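To: Forkholm Site Users list
From: Letance House, Building Services
Date: October 25, 2021
Subject: Re: Bottle returns on the upper floor

Dear all,

Thank you for the replies received to the previous notice. One of them is quoted below, as it raises a point which several departments have put to us.

> The notice asks us to empty bottles before they go in the bins. It does not
> say whether caps should be on or off, or whether the labels must be removed.
> Our section has been doing all three differently. Could we have one rule?
> Xolalpa Section, upper floor

The rule is as follows. Bottles are to be emptied fully and the cap screwed back on. Labels may stay in place. Clear plastic drinks bottles only should be put in the white bins; cups, cartons and food trays go in general waste as before.

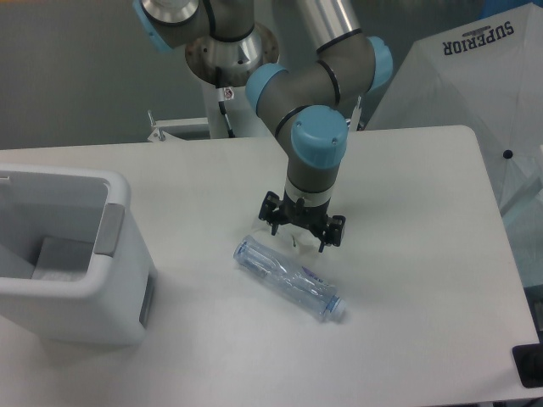
Empty bottle with its cap and label, beside a white bin.

Bins will be collected by Garik from November. Each bin holds 200 bottles if they are not crushed, and the contractor has asked that they are not. In the last period 382 bottles were rejected at the depot, most of them still part full. Loads containing liquid are charged to the building at the general waste rate.

Please do not leave bottles on tables at the end of the day. Sections which need a further bin should apply to this office, stating the room. There are 6 in store.

Building Services
Letance House, Forkholm

3 comments | 2 shares

Comments

Can the cap rule be put on the bin lids as well? Visitors do not read this list.

Noted with thanks. We shall pass this to the upper floor kitchens.

Does this cover the 600 ml bottles from the machine by the stairs?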